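Evaluation of Two Wrist Camera Mounts for a Multi-Fingered Hand in a Liner Handling Task

Tarek Hamdan and Garnet Bouchard
Final report, submitted in May

1. Purpose

The purpose of this project was to compare two ways of mounting a small camera at the wrist of a multi-fingered robotic hand. The first bracket, called Pludura, places the camera close to the wrist and looks along the fingers. The second, called Bakia, raises it and tilts it toward the palm. Both were tested with the same hand, controller and task, which was the handling of a plastic liner in a round floor bin. Thin film was selected as the test material, as it folds over itself and offers few stable edges for a camera to follow.
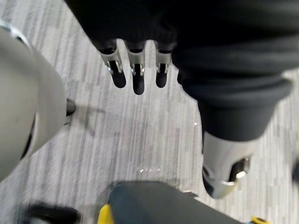
Field of view was the first criterion. A wrist camera is useful only if the fingertips and the surface they are approaching can be seen together. With the arm sleeved in black fabric, we had expected the cloth to be the main source of lost view, and it does take up most of the upper half of the picture, with three fingers showing below its edge. The patch of carpet under the fingertips remains open. We therefore recorded fingertip visibility and sleeve coverage as separate values – a change from our proposal, which had combined them in one score.

2. Method

The team recorded 472 trials, divided between the two brackets. Each trial began with the hand above the floor and ended when the operator released the controller. Frames were sampled at a fixed interval and labeled by hand, giving a set of 3,761 labeled frames. The labels were "tips visible," "tips partly hidden" and "tips hidden." Frames with heavy motion blur were kept in the set and given an additional mark.

Labeling was divided equally between the two authors. A subset of 203 frames was labeled by both, and disagreements were settled in a meeting each Friday. Most of these concerned the fourth finger, and the label guide was revised to state that a tip counts as visible when its rounded end can be seen, even if the segment above it is covered. 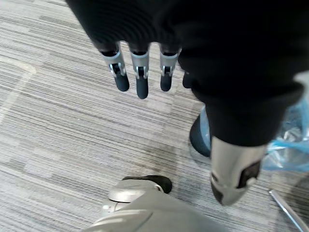 The controller software, Memon, was left at its default settings for both brackets. Finger closing speed was not changed during the study. Bracket changes required the camera to be recalibrated, and the first trial after each change was discarded.

3. Results

The Bakia bracket gave the better view of the fingertips while the hand was approaching the liner. The advantage was reduced once contact had been made, when loose film often came between the camera and the point of contact. The Pludura bracket showed less of the palm but was easier to calibrate and kept its position between sessions. Almost 542 frames carried the motion blur mark, most of them from fast wrist rotation, and neither bracket reduced their number to a useful degree.

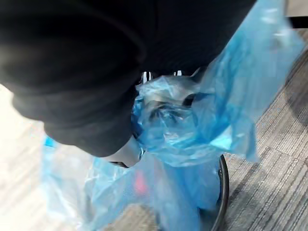 Figure 3. Gripper tip in contact with the bunched section of the blue liner.

Contact frames were the most difficult to label. The film is translucent and reflects light along its folds, and the edge of a fold can be mistaken for the edge of a fingertip. Both authors recorded lower confidence for these frames.

4. Recommendations

The team recommends the Bakia bracket for approach and the addition of a fixed overhead camera for contact. A stiffer version of the bracket, under the working name Piromen, has been drawn but not yet printed. Future groups should fasten the sleeve farther up the arm before recording and should measure calibration drift at the start and end of every session.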